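## 4.2 Task setup and student trials

The laundry task was built by the second-year students in the Plurasus course as their term project. Each team had to write a controller that would take the robot to the bed, find one piece of clothing on the sheet, pick it up, and place it in a basket on the floor. Teams wrote their own code for walking and grasping. The vision module, Irnex, was shared by all teams and was frozen on 3/26/19, so that later changes in score could be traced to the controllers alone.
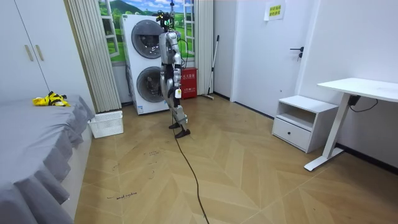
Walking was scored separately from grasping. A trial began when the operator released the robot and ended when it stopped in front of the bed or when the operator pressed the stop button. We ran 236 trials, and the robot reached the bed in 216 of them. All trials were run on external power. The black cable trails across the floor behind the legs, and students had to plan turns that kept the feet clear of it. Two teams added a rule that banned turns to one side. The others treated the cable as a soft obstacle in the Moodley planner, with a cost that rose as the foot came closer. The second method gave smoother paths but took longer to tune.

Grasping was harder. Most teams first trained their detector on the Tesport set, which has 1,000 labeled photos of folded clothing, and the detectors did poorly on cloth that had been dropped in a heap. Each team was then allowed to add 35 photos of its own. The teams that spent these on crumpled cloth improved the most. Folds in the bed sheet were a second source of error, mainly near the front edge, where several detectors marked a crease as a sleeve.
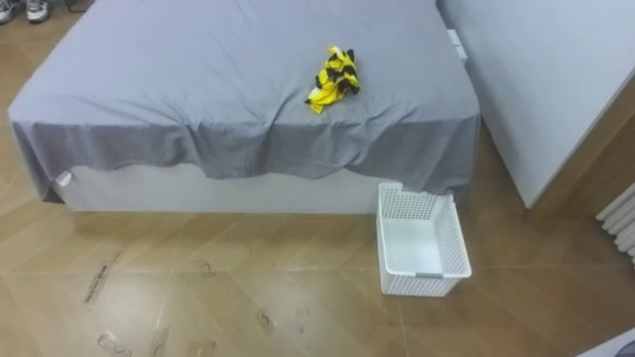 **Figure 3.** Head-height view of the bed, with the yellow and black cloth on the gray sheet and the empty basket on the floor.

A grasp point was accepted only if it fell on the cloth in three successive images. Teams could change the time between images but could not lower the number.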